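7.4 Gripper Does Not Release After a Protective Stop

Applies to: Etim arm controller with the Flullano two-finger gripper, firmware 5 and later
Section owner: Aino Saarinen, Gorkusent Service, Flustville
Revised July 15, 2026

After a protective stop, the fingers sometimes stay closed and the controller shows fault 444. The fault means the finger position reported by the gripper does not match the last position the controller commanded. The usual causes are a connector that is not fully seated, a cable caught under the arm, or an object jammed between the fingers.

CAUTION: The fingers can move without warning when the fault clears. Keep hands, sleeves and tools out of the gripping area until step 4 is complete.

CAUTION: Do not pry the fingers apart with a screwdriver. This damages the finger joint and is not covered under the service plan.

Before you start

Make sure the arm is resting in a stable position. If it is holding a part, support the part from below with a stand or block. Do not hold it by hand.

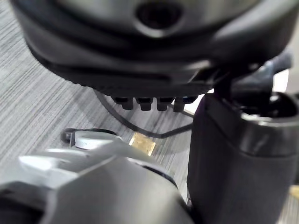
Can I clear fault 444 from the pendant without switching off the power?
Only if the cable and the fingers have been checked first. The pendant will accept a reset at any time, but if the cause is still there the fault comes back on the next move and the arm stops again.

Procedure

1. Press the emergency stop and leave it pressed.

2. Turn the controller main switch to OFF.

3. Wait 30 seconds for the drive to discharge. The status light on the controller must be out.

4. Lock the main switch and attach your tag.

5. Follow the gripper cable along its full length. Look for pinch points, cuts and tight bends. Replace a damaged cable. Do not tape it.

6. Unplug the gripper connector, check for bent pins, and push it back in until it clicks.

7. Turn the manual release screw counterclockwise until the fingers open. Remove any object from between them.

8. Turn the release screw back to its stop.

9. Clear the area, remove the lock and tag, and switch the controller ON.

10. Release the emergency stop and select Reset on the pendant.

11. Run one open and close cycle at low speed with no part in the gripper.

NOTE: If the release screw does not turn, stop. The gearbox may be seized. Leave the power locked off and contact service.

If the fault returns

Write down the finger position shown on pendant page 79 and save the event log before switching off again. The log is overwritten at the next start. Send both to Gorkusent Service with the arm serial number. Keep the arm out of use until you receive a reply.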